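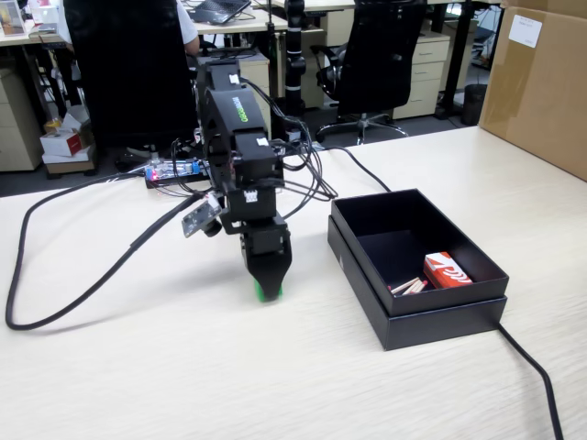
Small things go missing more often than big ones, and in our building the small things have mostly been matches, sewing kits, spare buttons and packs of cards. The box method we wrote up in March was meant to fix that, and several readers have asked how it works in practice. The idea is to start with one open box, put it on a table and give every loose item a single place to land before you decide where it belongs. A plain black box is a good choice. A red-and-white matchbox in the corner of one stands out at once against the dark inside, even though the box is deep and the matchbox takes up very little of it. Clear bins look tidy in a store, but printed sleeves and labels tend to run together when you see them through the side.

Wulan Oei started using this method in the shared rooms at Jugah after the move, when there were 137 entries on the list of items without a home. Most of them were smaller than a hand. She tried sorting by room first and gave up on it, as nearly everything on the list could have gone in two or three rooms. She then sorted by size, and that went faster. Anything that fit in a closed fist went into the first box. Anything larger waited on the shelf by the door.

The fist rule has held up well. It does let in some odd neighbors, and Larasati Yeoh wrote to say that she doesn't like matches kept in the same box as toys. We agree with her. Matches can pass through the sorting box, but they should leave it the same day for a high cupboard with a door that shuts. Do not leave them in an open box overnight, and do not leave them there at all if children use the room.

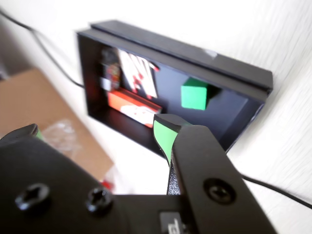
Turning the box on its side is the other question that came in. Demetrius Castellanos keeps his that way and finds it easier to use on a low shelf, where there is no room to reach in from the top. With the opening at the front you lose some depth but you can see what you have. Tall printed cards or packages can stand up, leaning a little if they need to, and flat packages can lie at the bottom just below them. It helps to keep the printed things together on the left and leave the right side free. A plain object such as a bright green cube can sit near the middle and mark where the printed things stop. He uses whatever solid-colored block is handy and has not felt the need to buy dividers.

Dividers are available if you want them. Skerden makes a cardboard set that can be trimmed with scissors, and Cluro sells a felt liner that keeps small boxes from sliding when the shelf is bumped. Qistina Khoo has used both. She kept the liner and passed the dividers along, and they are now in the stationery drawer on the second floor. Measure the inside of your box before ordering either one. The liner is sold in one size and will curl at the corners if the box is too short for it.

A few people asked how often to empty the box. Every 4 weeks is enough for most rooms. Take everything out, wipe the inside with a damp cloth and let it dry before anything goes back. Items that have been through the box twice without being claimed go to the swap shelf. Scuffs on a matte finish don't wipe off easily, so stop scrubbing if the cloth isn't lifting them.

Ikhsan Hidayat is putting together the order from Vistinier for anyone who wants a box like the ones used at Jugah. Add your name to the sheet by the mailboxes, with the room number and how many you need. Boxes will be left in the front hall when they come in, and the sheet will stay up until then.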